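Submitting a Community Event Notice to the Ullville Town Bulletin

This guide explains how residents, clubs and associations may place a notice in the Ullville Town Bulletin. It applies to all notices for the November issue and replaces the guidance previously held at the library desk. Last revised 2020-10-11.

We use cookies to remember your settings and to see which pages are visited. By continuing to browse you accept our use of cookies. Accept / Manage settings

Before you begin

Notices must concern an event or service that is open to residents of Ullville or of the outlying settlement of Ziltar. Private sales, lost property and personal announcements are handled separately and should be addressed to Gemma Serra at the Town Office.

You will need the name of the organising body, a contact telephone number, the venue, and the start and finish times. Where the venue is a municipal building, please obtain your booking reference first. Notices received without one are held until it is supplied.

Step 1. Write the notice

A standard notice may contain up to 100 words. An extended notice may contain up to 300 words and is reserved for events lasting more than one day, such as the winter fair or the parish reunion. Give the title of the event on the first line and the venue on the second. Times should be written using the 24-hour clock. Abbreviations of street names are not accepted.

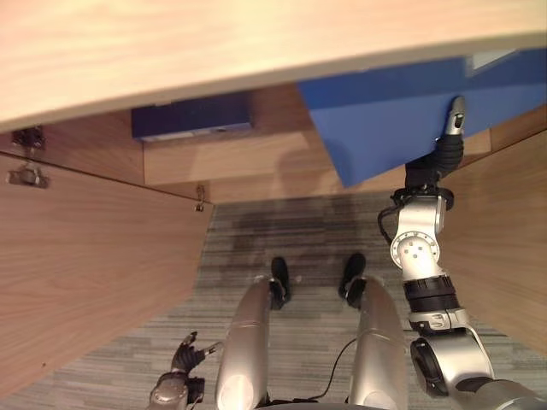
May a notice be submitted in more than one language?

The Bulletin accepts a second version of any notice, provided that both are sent together and each keeps to the word limit.

Step 2. Submit the notice

Notices may be sent by post, handed in at the Town Office or entered through the Movero form on the town website. If you use the form, select "Community" from the first menu and leave the "Account code" field blank. A confirmation number will be issued. Please quote it in all later correspondence.

Handwritten notices should be in block capitals. Names with accents or other marks, as in Czerwiński Hall, should be written out in full so that they are printed correctly.

Step 3. Check the proof

Urmila Mathur prepares the proofs and sends one to each contributor. Corrections must be returned within two working days. Changes to dates and venues can be made at this stage, but new paragraphs cannot be added.

Distribution

The Bulletin is delivered to 1,280 households. A further 230 copies are left at the library, the health centre and the ferry office. Organisations requiring extra copies should write to Filippos Zacharopoulos before the issue goes to print.

Cancelled events

Please inform the Town Office in writing if an event is cancelled after the notice has been accepted. A correction will be placed on the public noticeboard and, where time allows, in the next issue.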